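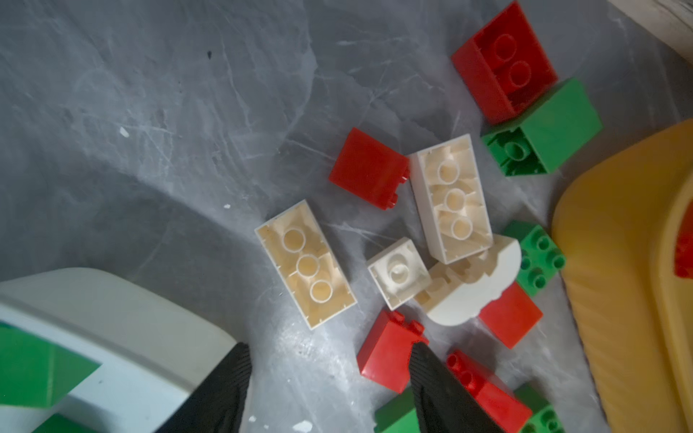
Naciri Folding Floor Chair: six months on the ground

I bought the Naciri floor chair in January, which is when I buy most things I regret. The catalog showed a person with excellent posture drinking tea beside a low window. I have no low window and I drink coffee, but I was spending a good part of every evening on the floor with my daughter's building bricks, and my tailbone had started filing complaints. A chair that sits flat on the floor, folds up, and costs less than a visit to the chiropractor seemed like a bargain.

If you've never met one, a floor chair is a chair with the legs left off. You get a padded seat, a padded back, and a hinge where the two meet. You're paying for the hinge. Everything else is a cushion with ambitions.

The Naciri has 6 back positions, running from "church" to "dentist." You change them by folding the back all the way forward until it clicks, then easing it up to the notch you want. If you go past the notch you want, you have to start over, and you will go past the notch you want. By the second week I had settled on the third position and stopped adjusting it altogether, so I'm probably the wrong person to tell you whether the fifth one is any good. It felt a lot like the fourth.

Assembly

There isn't any, in theory. You pull the chair out of the box and unfold it. In practice it arrives packed so tight that the foam needs a night to come back to life, and the cover has creases in it that never left mine. The instruction sheet is a single page with a drawing of a man sitting down. He looks worried. There's a phone number for questions, which I called, once, to ask if the cover comes off. A very pleasant recording thanked me for choosing Naciri and then hung up.

The cover does come off, by the way. The zipper is on the underside, hidden behind a flap, and it goes around three sides of the seat but stops short of the back. So you can wash the part you sit on and admire the part you lean on as it slowly changes color.

Comfort

Good! Better than I expected, and I say that as someone who went in hoping to complain. The seat foam is firm enough that you don't sink through to the floor, even after an hour. The back supports you up to the shoulder blades and leaves your head to work out its own arrangements. I'm five foot eleven. My neighbor Minoru Fujimoto, who is a good bit shorter, tried it and got proper head support in the second position, then refused to get up and watched most of a ball game from down there. He has since bought his own in green.

What the chair can't help with is your legs. They have to go somewhere, and on the floor there are only so many places. Straight out in front is fine for ten minutes. Crossed is fine if you're nine. I do a kind of sidesaddle thing and switch when my foot goes to sleep. The brochure shows a matching leg cushion, sold separately. Of course it does.

Getting out of it

Now we come to the weak spot. With a normal chair, you lean forward and stand. With this one you lean forward and you're on your hands and knees, and from there it's between you and the furniture. I use the coffee table. If you have bad knees, borrow someone's floor chair before you buy one, and try to leave it without help. Try it at 9 at night, when you're tired, and not in the store at noon with a salesperson watching.

The slipping problem

The underside is a smooth, slightly shiny fabric, and on a hard floor it behaves like a sled. Lean back with any enthusiasm and the whole business slides forward, with you in it. On carpet it stays put. On anything else you'll want a grippy rug pad, the thin rubbery kind you cut with scissors. I put one under mine and the trouble stopped that evening. It bugs me that a company can work out a hinge like this and then not spend another dollar on the bottom.

How it has held up

The hinge still clicks the way it did on day one. The foam has a slight dip on the left, because I lean left, and that's a me problem. One seam near the hinge has started to fray, and I've put a few stitches in it that my mother would not be proud of. The fabric doesn't show crumbs, but it does collect them, in the crease where seat meets back. Tip it upside down once a month over something you don't mind sweeping.

It folds flat enough to slide under a couch, as long as your couch is up on legs. Mine clears it by a hair. If yours doesn't, you'll be storing it upright behind a door, where it will wait for someone to open the door.

What else I looked at

Before buying, I spent far too long on this. The Brivdale is cheaper and looks about the same in photos, but the one I sat in had a back so soft that it folded around me like a taco. The Rano is the fancy one. It has a swivel base, which raises you a couple of inches and makes getting up much easier, and it's priced at 247 dollars, which made getting up and leaving the store easier too. The Skerkunberg is handsome, weighs 51 pounds, and is a floor chair only in the sense that once you put it on the floor, it lives there.

Should you buy it?

If you're on the floor a lot already, for kids or puppies or jigsaw puzzles, and your knees still take orders, yes. Buy the rug pad the same day. If you're hoping the chair will turn you into a person who sits on the floor, it won't, but it does fold up small while you think it over.

I'd give it four out of five. The missing point is for the zipper. I was going to take off another half for the slipping, but my daughter says you can't take off halves, and she's been using the chair more than I have lately.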